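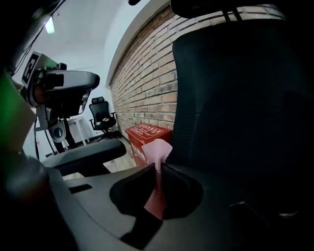 Ticket 243: right gripper drops soft items
Project: Jelari handheld gripper pair
Location: Wirkcombe shared workshop, bench 7
Status: open
Priority: normal

Symptom
Right unit closes on thin or crumpled items, holds, then loosens with no release command. Left unit on the same firmware does not do it. First reported Monday.

Log
Position reading drifts after the fingers close. Drive current falls to zero at the same point. No fault code.
Swapped the encoder cables between left and right. Fault stayed with the right unit.
Reflashed with Plarik build 22. No change.
Raised hold current in the config file. Drift is slower but still there.

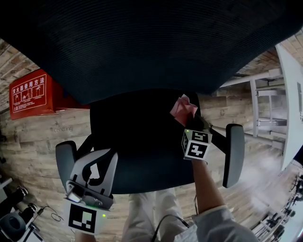 Next test is tissue only, office chair as the work surface, log rate unchanged. Stop at the first slip and save the file before power-down. Last run ended at sample 2,254 and the tail was lost.

To do
Check the set screw on the right drive pulley.
Ask Boychuk for the spare finger pads.
Do not change the marker mounts until this is closed, calibration depends on them.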